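2018-04-20, Evangelista Road Club, back room at the Cadora diner

Notes are by me again, so complaints go to the usual address. I write these the way I talk and I'm not going to stop now. If I got your car wrong, tell me and I'll fix it before the next one goes out.

We got going late on account of the pie. Rosemarie Fröhlich ran the meeting. The March notes were read (skimmed, let's say) and passed with one fix: it was the left rear tire that went on the spring drive and I had written right rear. Sorry, Rosemarie. It was her tire, so she would know.

## The June drive to Plulholm

It's on! We leave on a Saturday in June and we come home the following Wednesday. The exact Saturday depends on whether the Plulholm campground can take us as one group, and Rosemarie is calling them again Monday. They want a $1000 deposit to hold the whole lower loop. We argued about that for a good while, and the feeling in the room was that it's steep but that splitting up between the upper loop and the motel was miserable last time, with people walking back and forth in the dark with casserole dishes. Motion to pay the deposit out of club money and collect it back with the trip fees. Passed, with one no vote from the gentleman with the pickup camper, who wants it noted that he thinks campgrounds have gotten greedy. Noted.

Route: we take Highway 61 the whole first day. There was a push for the interstate, which is faster on paper, but the towed trailers don't like being passed by semis and I don't like it either. 61 has the shoulder, it has the good bakery, and it has places to pull off where a long rig can get back out without a nine-point turn. Second day we follow the river and come into Plulholm from the south.

Somebody asked about construction. The county has one bridge down to a single lane with a flagger, and that will probably still be the case in June. We'll all hit it at once if we travel as one long line, so see the next item but one.

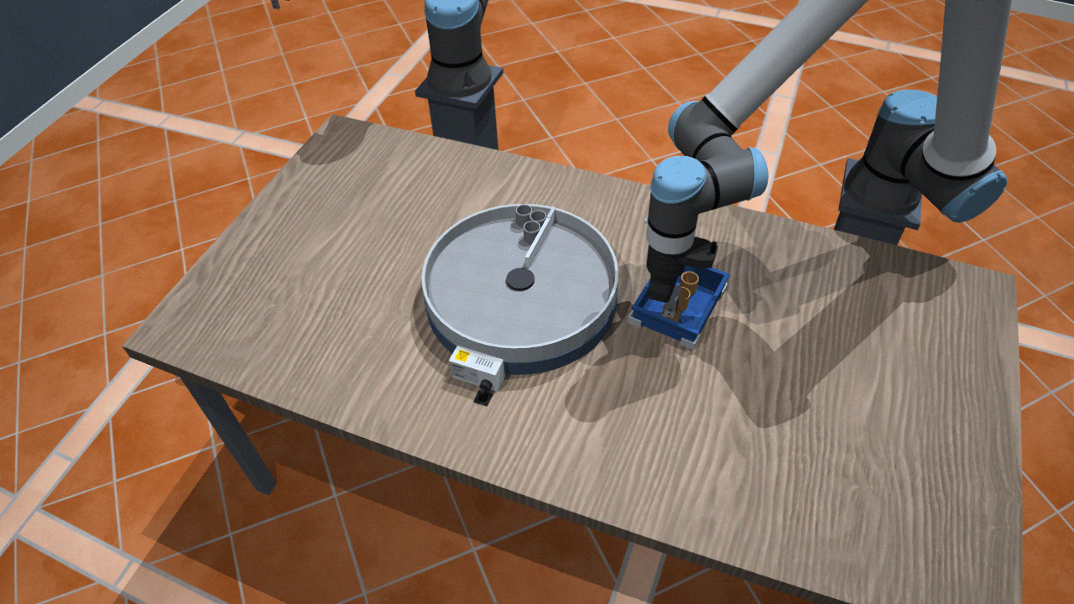

## Stops

This took the most time of anything. Last year we stopped whenever the front car felt like it, and the front car was driven by a man who apparently never needs to stop. I was in that line. I have opinions.

We agreed on a stop every 90 minutes. Real stops, engine off, everybody out, walk around the car and look at your tires. If you are pulling something, put your hand near the trailer hubs and see if one feels hotter than its partner. Check the chains and the plug. Rosemarie says she'd sooner get in an hour later than see anybody drive drowsy, and she got a little round of applause for that, which I think embarrassed her.

The lunch stop on day one will be the park with the covered shelters. It's first come, first served. Bring your own lunch, and please bring your own chair too. I had mine borrowed out from under me last year when I went to rinse a peach.

Dogs: leashes at every stop. No discussion needed and yet we discussed it.

## Keeping the line together

We are going to run in small bunches, four or five rigs each, with a gap of ten minutes between bunches. That way we aren't a parade, locals can get around us, and the flagger at the bridge doesn't have a breakdown. Each bunch gets a lead and a tail. The tail should be somebody patient. I have been put down as a tail and I'm choosing to take it as a compliment.

Top speed for anyone towing is whatever your trailer tires are rated for or the posted limit, whichever is lower, and nobody has to go 70 just because the sign lets you. If you're in the tail spot and you fall back, call it in. The lead slows down. The lead does not say "we'll see you there."

Radios: bring them charged. We'll use the same channel as last time. Phones work until the hills and then they don't, so please don't show up with only a phone.

## The phone app business

We had a demo of Tudirum, the trip app that a few people have been trying out. You put in your route and it lets everybody in the group see where everybody else is, and it keeps a list of fuel stops with room for a big rig to turn. I came in ready to dislike it. I will say the fuel stop part is pretty great, and I found two on our route I didn't know about and I've been driving that road since before I could legally drive that road.

Things people didn't like: it eats battery, it talks over the radio, and it kept wanting to send one couple down a gravel road during their test. It also needs a signal, so see what I said about the hills. Rosemarie asked if it saves the map when you're out of range and the answer was yes, if you remember to save it at home first. Three people in the room had not done that.

Where we landed: use it if you like it, nobody has to, and the paper route sheet is still the official one. I'm making the route sheets. They will be in large type this year. I heard you.

## Breakdown coverage

Please, please read your towing plan before June. We found out last year that a plan can cover the car and leave the trailer sitting on the shoulder. Call the number on your card and ask three things: do you tow the trailer too, how many miles is the free tow, and does it count if someone else in the family is driving. Write down who you talked to. Rosemarie called hers from the parking lot before the meeting and found out her trailer was not on it, and she was paying for what she thought was the top plan.

We talked about whether the club should have a group plan. It went around in circles. I'm going to ask for prices from two companies and bring them next time, and until I do that there's nothing to vote on.

If you do break down on the drive: pull as far right as you can, flashers on, everybody out on the passenger side and up away from the traffic. Your tail rig stops behind you and the rest of the bunch goes on to the next pull-off and waits there. Do not all stop on the shoulder. We did that once and a state trooper had some words for us, all of them deserved.

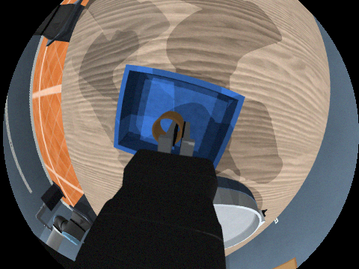

Emergency kits came next, and I was asked to write down what we settled on since the last list has been lost (by me). Every rig carries its own kit. It should have reflective triangles, jumper cables, a tire gauge that works, gloves, a flashlight plus batteries, a first aid kit that isn't from the nineties, water, and a blanket. Put it all in one container that one person can lift, with your name on it. I want us to stick to one color so that anybody in the bunch can find anybody else's kit in a hurry, and a plain blue rectangular bin is what I'd go with. Bags got a couple of mentions but a bag slides under things and you end up lying on your stomach in the gravel feeling around for it. Passed, blue it is. Keep it by a door where you can reach it, and don't put the cooler on top.

Fire extinguishers are separate from the kit. One in the rig, one in the tow vehicle if you can swing it. Look at the needle. If it isn't in the green, get a new one.

## Tire day

We're doing tire day again in the Cadora fairgrounds lot, two weekends before we leave. Bring the rig loaded the way you plan to travel, water tank and all. It doesn't do any good to check an empty trailer and then put the whole kitchen in it. We'll look at pressure, at the date codes on the sidewalls, and at lug nuts, and Rosemarie is bringing her good torque wrench, which you may use but may not take home.

If your trailer tires are old but look fine, that's the exact conversation we want to have with you in the parking lot and not on Highway 61. I replaced mine last fall and it hurt, and I slept better.

## Odds and ends

- Trip fees will be set when the campground confirms. Don't send me money yet. Two of you already have, and your checks are in my glove box.
- Potluck on the Sunday night. Sign-up sheet at tire day. We do not need four potato salads.
- Quiet hours at Plulholm start at ten and they mean generators.
- New folks are welcome to come on the drive, they just need to make it to tire day first. If you know somebody who's been thinking about it, bring them along!
- The club banner needs a new pole. The old one is a shower rod.
- Whoever left a brown thermos at the last meeting, I have it. I washed it.

## Who's doing what

- Rosemarie: campground call Monday, deposit, fairgrounds lot
- Me: route sheets in big type, towing plan prices, typing up the kit list on its own page
- All of you: call your towing company, find your radio charger

Next meeting is same place, same back room, and we'll try to start on time. Order your pie early.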